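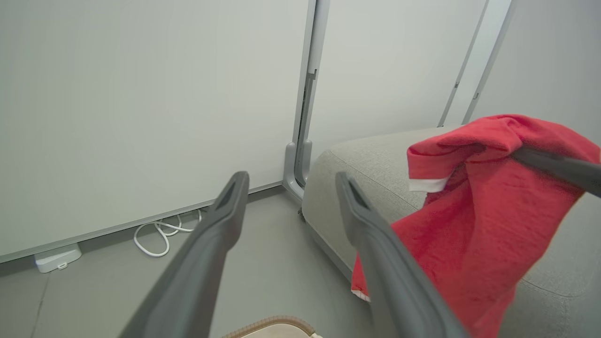 Lucinda Greenberg wanted to know why she can't just sell her Dogar shares when she feels like it, same as any others she owns, and could we please put the answer somewhere people can find it.

Fair enough. So, this page. Questions about the share buyback, answered as they came in, not in any clever order. Will be added to.

14 shares on social | 6 comments

Why can't I sell my shares whenever I like?

Dogar is a private company. Not on any exchange. No screen with a price on it, no broker waiting. You can sell to another person if you find one and the board agrees the transfer, but in practice very few of you have managed it. The buyback is the company offering to buy shares off you itself, at a set price, for a set period. First time we've done one.

What's the price?

53p a share. Same for everybody – directors, staff, early backers, people who came in with the last round.

Who decided on 53p?

The board, after a valuation by Pillen. Pillen looked at the last two sets of accounts, the order book and the price paid in the last round, then gave a range. We went inside the range. A short version of their report is in the pack. The full one can be read at the office if you ring first, we're not emailing it out as it has customer names in.

Isn't that lower than I paid?

Depends when you bought. Founding round, no, you'd be up. Last round, yes, slightly down. The board talked about this for a long time and it isn't a figure anyone was thrilled with. If you think the company is worth more, don't sell. Really that is the whole choice.

Do I have to sell?

No. Do nothing and nothing happens. You keep your shares, your vote and any future dividend. No form needed to say no.

Can I sell only some?

Yes. Minimum 100 shares per form, then any number you like above that. If you hold fewer than 100 you can sell the lot but not part of it.

I hold more than one class. Which ones count?

Ordinary and B ordinary both count, same price. Preference shares don't. If your certificate says preference then this offer isn't for you, sorry, those have their own terms and they are staying as they are.

Can I see how the money side works? Where's it coming from?

Out of distributable profits, meaning money the company has already made and could have paid out as dividend. No borrowing. Accounts for last year show enough to cover it with room left over. If it had needed a loan the board would not have gone ahead, that's minuted.

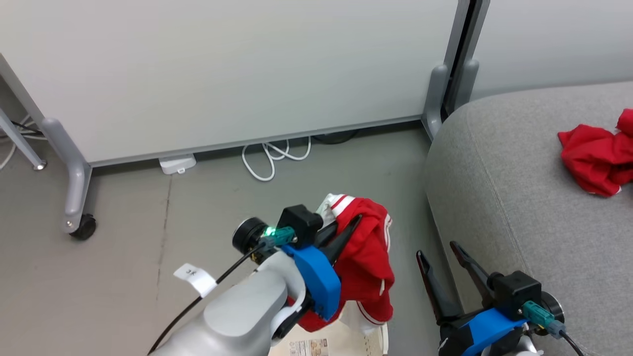
Nusrat Siddiqui wrote in to say that spending profit on buying back shares is all well and good but she'd prefer a dividend, paid to everyone, and asked whether that had been looked at properly or just waved away.

Looked at, yes. A dividend spreads the same pot over every share in the company and comes out at a small amount each. It also does nothing for the people who've told us they need to get out – house moves, retirement, estates being wound up. We had a good few letters like that. There was a case for either and the board vote wasn't unanimous. A dividend next year isn't ruled out. Not promised either.

How many shareholders are there?

Around 800, most of them small. Holdings of a few hundred shares are the norm. The register is open to members, ask Fahad Minhas for a time to come in and look.

What if too many people want to sell?

Then everyone gets scaled back by the same proportion. Say the offers come in at double what we can afford – each seller has half their shares bought and keeps the other half. Holdings under the minimum are bought whole, they don't get scaled. We thought it was daft to leave somebody with a dozen shares and a certificate.

What if hardly anyone does?

Then we buy what's offered, and the rest of the money stays in the bank. It doesn't get moved into something else by the back door.

Are the directors selling?

There are 3 directors with shares. None of them is selling in this one. They've each signed a letter saying so and the letters are in the pack, last pages.

Does my percentage go up if I keep mine?

Slightly, yes. Shares we buy are cancelled, so there are fewer altogether and yours are a bigger slice. How much bigger depends how many people sell, which we won't know until it closes.

Could that push one person over half?

No. Checked. Even with the full amount taken up, no single holder gets anywhere near it. The largest holder is Wallero and they've agreed in writing not to buy from other members while the offer is open.

When does it open and close?

Opens when your pack lands. Closes at 5pm on the last working day of October. Forms in after five don't count. Please don't leave it till the last afternoon, the letterbox at the office is small and it does get jammed.

Do we get a vote on it?

Yes. The company can't buy its own shares off you without members passing a resolution, and that's at the general meeting, 6pm, notice in the pack. If you can't come there's a proxy form, pink one. Fill in who votes for you or tick the box for the chair. An unsigned proxy is no use to anyone and we get a pile of them every time.

So the forms go in before the vote?

They can do. If the resolution fails every form is void and you get your certificate back in the post. Nothing is paid, nothing is lost.

Can I change my mind once I've sent it?

Up to closing time, yes. In writing, signed by the same people who signed the form. Email with a scan is fine. After closing, no.

I've lost my certificate.

Common. There's an indemnity form, ask for one or print it off. It says you've looked, you haven't sold them or pledged them to anyone, and you'll make good if the original turns up in someone elses hands. No charge. Needs a witness who isn't family.

The shares are in joint names. Who signs?

Everyone named. All of you. One signature on a joint holding is the single most common reason a form comes back.

The holder has died. Can I sell for them?

If you're the executor and have the grant, yes. Send a certified copy with the form. If the grant is still on its way, tell us before closing and Shabnam Marwat will note it. She can't accept the form without it, but she can tell you what else to have ready so it's quick.

What about shares held through Prerkitz?

If you bought through the Prerkitz platform then they are the holder on our register, and you're behind them. Don't send us a form – send your instruction to them. Their cut-off is earlier than ours so check your messages from them. We can't see individual Prerkitz customers and can't tell you how many you've got, please don't ring us about it, we'd only be guessing.

How will I be paid?

Bank transfer to an account in the holder's name. Cheque if you really must, tick the box. We'll not pay into a friend's account, however good the reason.

And how long does that take?

Within three weeks of closing is the aim. Forms have to be checked, shares stamped for duty, the return made up. The company pays the stamp duty, not you.

What about tax?

Can't advise. Properly can't, we're not allowed to. What we can say is that money from a company buying its own shares is sometimes taxed as income and sometimes as a gain, and it depends on how long you've held and a few other things. If the sum matters to you then speak to an accountant before you sign, not afterwards. If you had tax relief when you bought, same advice, more so. Selling early can mean handing some of the relief back.

Will you do another one?

No plans. Could be a yearly thing if this goes smoothly, could be never. Please don't hold off selling on the strength of a second chance.

Does this mean the company is being got ready for sale?

Asked a lot. No. No buyer, no talks. If that changed during the offer we would have to tell all of you and give anyone who'd sent a form the chance to pull it.

Does it affect staff options?

No. Options carry on with the same exercise price and dates. Staff who already own actual shares can sell them like anybody else. If you've got both, only the shares go on the form.

My address has changed.

Tell us straight away, seperate letter or email, not scribbled on the buyback form. Old address and new address please, plus holder number if you can find it. It's top right on the certificate.

Who do I ask if mine isn't here?

Faisal Rizvi for anything about the offer itself. Fahad for the register. Shabnam for estates and powers of attorney. Mornings are best, phones go quiet after lunch only because we're opening post. 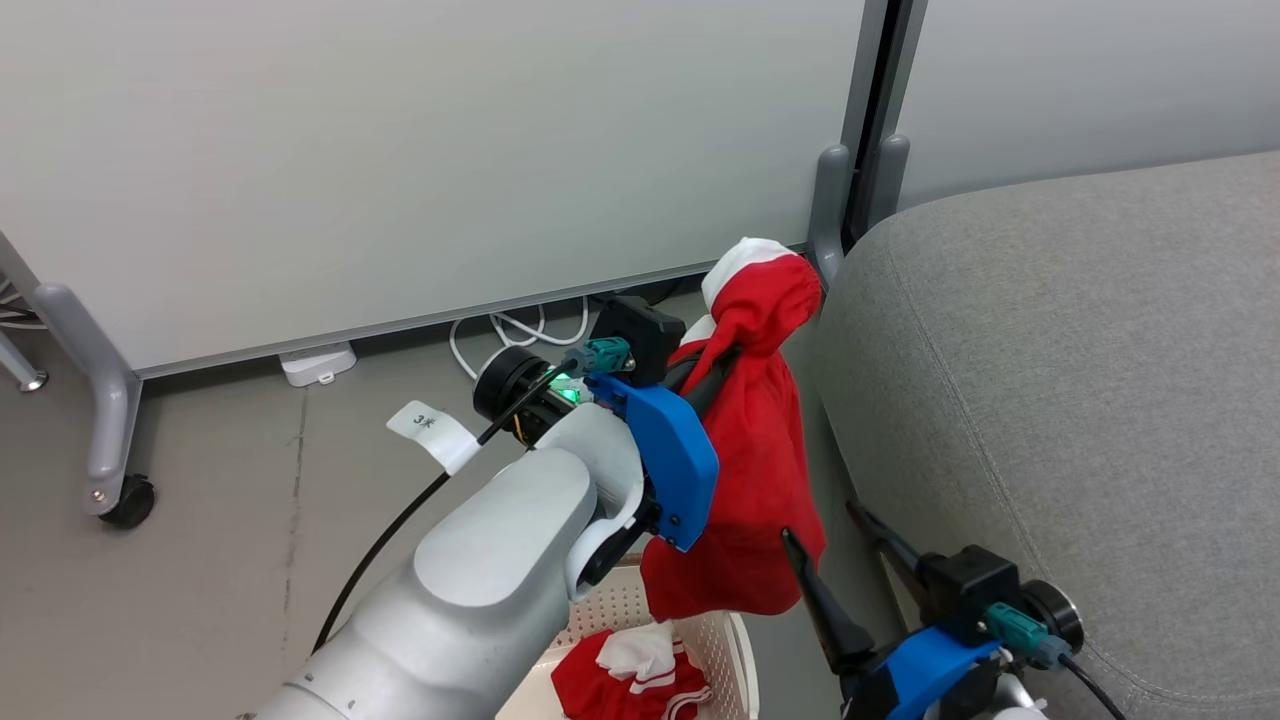

Red garment held in a blue gripper.

Can I bring someone to the meeting?

One guest, no vote, may not speak unless the chair asks them to. Let us know the name beforehand for the door. Tea from half five.

6 comments | Share this page

Related
How to read your share certificate
Proxy forms – which one and where to send it
Dogar annual accounts, plain summary
Moving your holding off the Prerkitz platform
Notes from the last general meeting

Contact the share office | Copyright Dogar | Back to top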